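**Grasp planner picks rim grasps on a bowl in sim, and I don't trust the scores**

Posted by Chaltu Mekonnen

I've been handed a sim setup that uses the Melis planner to pick grasps on tableware. The target is a big white bowl on a stone-textured surface, with a few other objects left nearby as clutter. The planner samples 80 candidates per view and ranks them by predicted success.

The top ones are nearly always rim grasps, one finger inside and one outside. Fine, that's what I'd do too. But the score hardly changes between a bowl standing upright and a bowl tipped over, and I find that hard to believe. Gravity is pulling on a completely different lever arm.
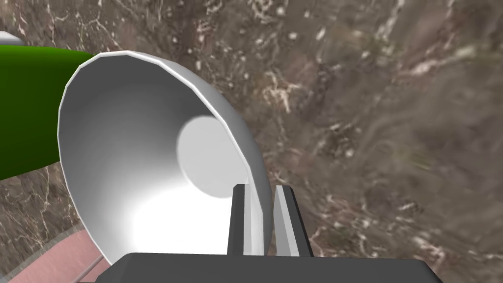
*Wrist view, bowl tipped, fingers either side of the near wall. Gripper not yet told to close.*

The mesh is coarse enough that you can see the straight segments in the rim. I was told this "doesn't matter for grasping", by the same person who told me the scores were calibrated, so make of that what you like.

What I'd like to know:

- Is the score supposed to account for the object's pose at all, or only the local geometry at the contacts?
- Could the faceted rim be throwing off the contact normals?
- Should I retrain or just filter?

Planner settings are stock except for the approach clearance, which I raised to 3 mm. Perception is off for now and poses come straight from the simulator, so please don't tell me to check my camera calibration.

---

**Ho-yin Shek**

Check your camera calibration. The hand-eye transform is wrong more often than people think, and a couple of degrees would explain bad scores. Also try the newest Melis build, it fixed a lot for me.

> **Chaltu Mekonnen:** There is no calibration involved, see the last paragraph. What did the new build fix?

> **Ho-yin Shek:** Mostly crashes.

---

**Ya-wen Chu**

As far as I can tell from the code, it's local geometry only. The scorer gets a crop of the surface near the fingertips, in the gripper frame. There is no gravity vector in the input, so it can't know the bowl is on its side unless some of the supporting surface lands in the crop. We hit the same thing at Mondside and spent most of August blaming the physics engine.

On the rim: probably yes, a bit. If your collision mesh is the same as the render mesh, the normal jumps every time a contact crosses from one segment to the next. Look at the collision mesh on its own first, though. The two are often separate files, and the render tells you nothing about what the fingers will touch. Ours had been through convex decomposition with a loose setting, and a sliver of "wall" was filling part of the inside of the bowl. The finger that looked clear on screen was in collision.

I wouldn't retrain yet. Take one grasp you believe in and do this:

1. Fix the grasp in the bowl's own frame.
2. Run it with the bowl at 48 different tilts, closing and lifting each time.
3. Plot the planner's score against whether the bowl was still held 2 seconds after the lift.

If the score stays flat while the outcomes change, you have your answer and something to show whoever claimed it was calibrated. Then put a cheap check after the planner that estimates torque about the contact line and drops the bad ones. Log what it drops. Ours was too strict at first and threw out good grasps for weeks.

I'd also be careful about reading much into a wrist view like yours. It can't tell you how deep the inner finger goes. Print the fingertip-to-surface distances.

---

**Chia-jung Fu**

Agree with most of the above, but a torque check assumes your friction and mass values mean something. In the Urkik assets I've used, every object had the same density, bowls and all. Open the asset file and look before you tune a threshold against it.

> **Chaltu Mekonnen:** Same density on all of mine too. Wonderful. Running the tilt sweep tonight with the mass set by hand, and I'll post the plot whichever way it comes out.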